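Progress report on the kitchen assistance grant, third period

Most of this period went into preparing for the demonstration at the Clostberg site, so I will start there. The visit took place on a Tuesday in October. Rultex set up its arm on a kitchen counter and ran it for the 31 visitors who signed in, most of them from Mensah and the housing office.

The planned program had 4 tasks. We saw 2 of them. The other two were dropped before the doors opened, and Rultex told us the software was not ready. I had been given the opposite answer a week earlier and have asked for an explanation in writing.

The tasks we did see were done slowly, by an operator who stayed within reach of the stop button. Visitors liked it. Several asked when they could have one at home, and I thought the answers they got were too generous. A person who cannot lift a pan today will not be helped by this equipment next year, and we should stop letting people leave with that idea.

I also have doubts about the 600 hours of practice runs listed in the Rultex summary. The log we were sent does not say which runs were finished without help. Until it does, I would not repeat that figure in anything we publish.

On the better side, the counter was set up like a kitchen people use, with the ordinary clutter left in. Earlier sessions at Gralitz were held on a bare bench and taught us very little. Staff there have agreed to change this — in part, at least — before the next round.

Spending is within budget. I recommend holding the next payment until the full log arrives and the two missing tasks have been shown to one of us in person.
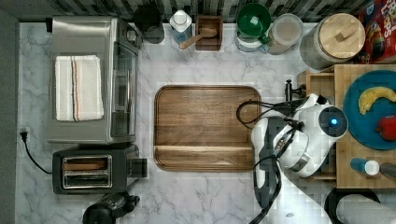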